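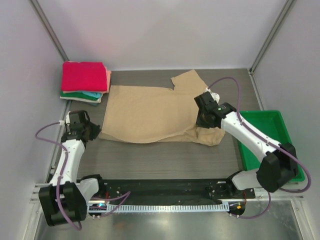 How does a phone game know when to fall?

In a puzzle game called Bamico, you tip a ball off a shelf and it drops. The phone has never seen a real ball. It only has numbers.

The game keeps a number for how high the ball is and another for how fast it is moving. Many times each second it makes the speed a little bigger and the height a little smaller. Then it draws the ball again in its new place. Your eyes join the drawings together and you see a fall.

The part of the game that does this is called a physics engine. It also checks whether two things are touching. If there are 200 blocks on a level, that is a lot of checking, so the engine skips blocks that are far apart.

Game makers can change the rules. On the moon level, the pull is weaker and the ball drops slowly. On level 53 it falls up.

Words to know
Gravity: the pull that makes things fall.
Engine: the part of a game that does the math.

Written by Nerea Sepúlveda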